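Flodon grasp planning software: progress report to Nomatley
November 15, 2018
Prepared by Hortensia Espinoza, with notes from Aarne Savolainen
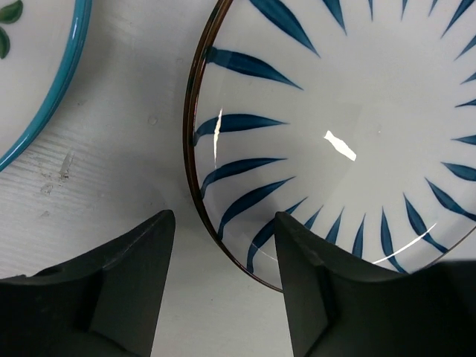
1. Rim grasp planner

The rim planner is merged and runs on the arm. Given a plate, it picks a point on the rim and sets the open fingers to straddle it. Your September letter asked whether this meets the milestone. On paper it does. I would not build a schedule on it yet.

We logged 314 attempts with the new planner, and the arm lifted the plate in 148 of them. The simulator had predicted far better, and I've stopped quoting its numbers in our meetings. Aarne thinks the contact model can be repaired. I think we've spent enough on it, and we disagree in writing in the appendix.

2. Perception

Glazed dishes are still the weak point. Glare on a glossy plate tends to come back from the segmentation as a separate object or a hole, and strong painted patterns pull the rim fit inward. Elli Heinonen's patch masks saturated pixels before the ellipse fit. It helps on plain white dishes. On patterned ones the gain is small enough that I'd call it noise until she has rerun it with the exposure locked.

The fit also has to cope with partial views, as the wrist camera rarely gets a whole plate at close range. Neighbouring dishes are handled by colour of rim, a shortcut that will fail with any matching set.

3. Tooling

Saimi Väisänen's replay viewer is the part of this project I'd defend without reservation. It lines up wrist video, joint states and planner decisions on one clock, and has already exposed a delay of up to 8 frames in our own logging. Some failures we blamed on the planner were probably that.

4. Spending and requests

We are on budget. We ask to move the money set aside for the learned grasp scorer into perception work. The Rautiainen demo looked good, but they wouldn't share their failure logs, and Minttu Kemppainen got nowhere asking twice.

Still open:
- rerun of the glare patch (Elli)
- logging delay fix, in review
- 3 planner bugs, one of them a crash when two rims overlap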